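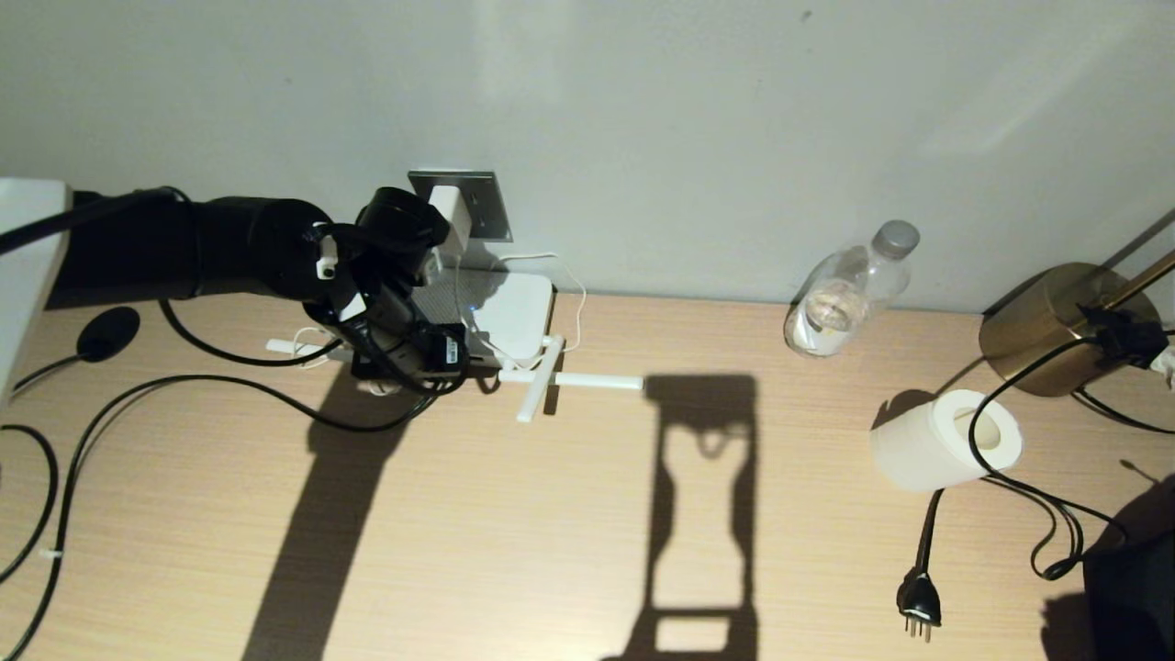 # 9 Handling Flexible Cable: The Jarik Service Cell

Chapter 8 treated rigid parts. A patch lead is harder to model: the connector is rigid, the cable behind it is not, and the load at the fingertips changes with every bend.

The case used throughout this chapter is the Jarik cell, offered by Calness on a 20-month lease for network maintenance. The catalogue licence covers 2729 connector and housing types. Buyers should read that figure with care, as it counts colour variants separately.

## 9.1 Grasp and Orientation

An RJ45 connector is gripped behind its clear tip, leaving the contact end exposed. In the grasp below, the fingers close over the black strain-relief boot and the cable leaves behind the gripper in a long curve. Any tension in that curve acts as a moment about the grasp point.
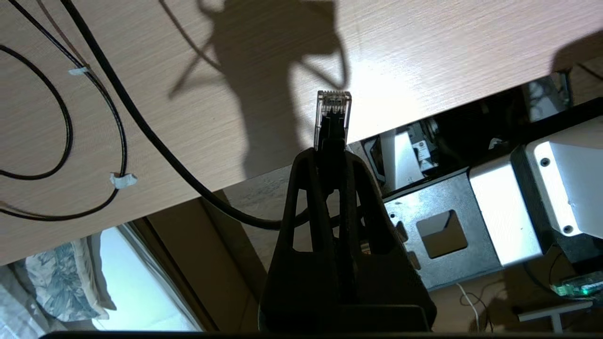 ## 9.2 Service Terms

Calness quotes for 200 or 400 insertions per shift. The higher tier requires the Karamanlidis force module, priced separately. Section 9.3 derives the allowable lateral load; Section 9.4 applies it to the Cerkthorpe acceptance trial, carried out over one week in August.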